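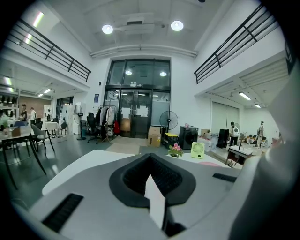
How to keep a small potted plant going on a desk

September 27, 2018, by Lợi Đặng

Most desk plants die from too much water. Check the soil before you do anything else: push a finger in as far as the second knuckle. If it feels damp, leave it alone for two more days and check again.

What you need

A pot with a hole in the base
A saucer
Ordinary houseplant compost
A small jug
Scissors

Step 1. Pick the spot
Put the plant within reach of a window but out of strong midday sun. Keep it away from radiators. If you run a desk fan, point it past the plant, as a steady draught dries the leaves and makes buds drop.

Step 2. Water from below
Fill the saucer and let the pot stand in it for half an hour. Tip away whatever is left. Tap water is fine for most plants. If yours is very hard, use rainwater.

Step 3. Take off old flowers
Cut each faded flower back to the first pair of leaves. Do this once a week while the plant is in bloom. Yellow leaves can come off at the same time.

Step 4. Feed
Use a liquid feed at half strength every two weeks from May until the end of summer. I use the one from Grasura, but any feed for flowering plants will do. Stop in winter.

Step 5. Repot
When roots show through the hole, move up one pot size. Go no bigger than that, or the spare compost stays wet. Water once after repotting and don't feed for 8 weeks.

If you are going away

Water the day before and move the pot further from the window. Most plants will manage a week like this. For longer trips, ask someone to fill the saucer once.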